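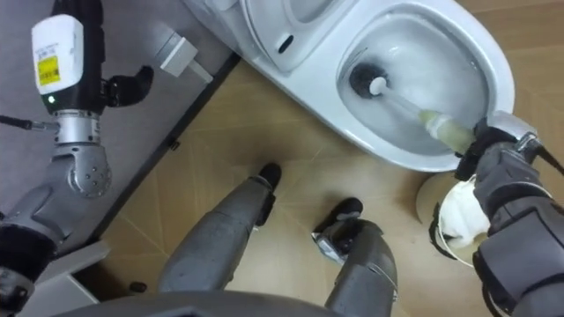

Clistlow village hall, kitchen and stores check
13 Mar 2021, Thắng Nông

Fire exit, rear: OK. Bar a bit stiff, needs oil.
Extinguishers: both in date. Bracket by the hatch loose, two new screws pls.
Emergency lights: 5 tested, one dim. Stores end. Order a battery.
First aid box: short of plasters and the burns gel. Again.
Fridge: OK. Seal wants a wipe.
Hot tap: too hot, turn down. Sign has fallen off.
Gas meter cupboard: locked, key no. 481 on the hook.
Step at side door: edge worn, FAIL. Tape for now, proper repair before July.
Accident book: nothing new. Pen missng.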